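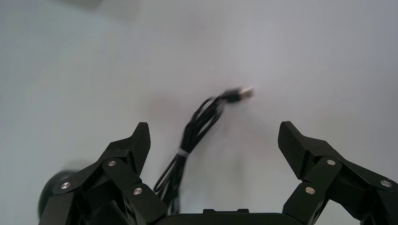
Jul 28, 2019. Glaze tests, second go at the tin white for the Ambrose bowls. The kiln controller went on strike again last night, so before anything else I had to sort out getting the firing record off it (Khải's department really, but he's away until September). It only talks over USB, and a plain black cable like the one lying on the white surface up there did the job once I'd found the right socket round the back. Whole log came across, 1204 lines of it, and very interesting reading too!

So: the top temperature was fine. 1204 was also what I'd asked for in degrees, which made me laugh. The trouble is the cooling. We dropped about 200 degrees in the first hour after switch-off, far quicker than the old kiln at Wallonthorpe ever did, and I reckon that's why the tiles came out so glassy when Verna's came out like satin. Same bucket, same clay, same brush even.

Tiles 1 to 9 -- shiny, a bit hard-looking, two with pinholes near the rim. Tiles 10 to 17 had the extra spoon of china clay and are much nicer, though number 14 has crawled badly along one side (greasy thumb, probably mine). I like 12 best. Darnell likes 16, but Darnell likes everything a bit yellow.

Next firing: hold for an hour on the way down, then let it drift. Verna says two hours or don't bother. I'll try one first, the electric bill being what it is.

Sieve the white again before using it, there were lumps at the bottom like porridge. Also we're nearly out of cones and Roscoe wants the middle shelf for his jugs, so I've said he can have it if he buys the next box.

Cletus -- your blue test is on the windowsill. It ran. Sorry about the shelf, I've ground the worst off and it needs a fresh coat of wash.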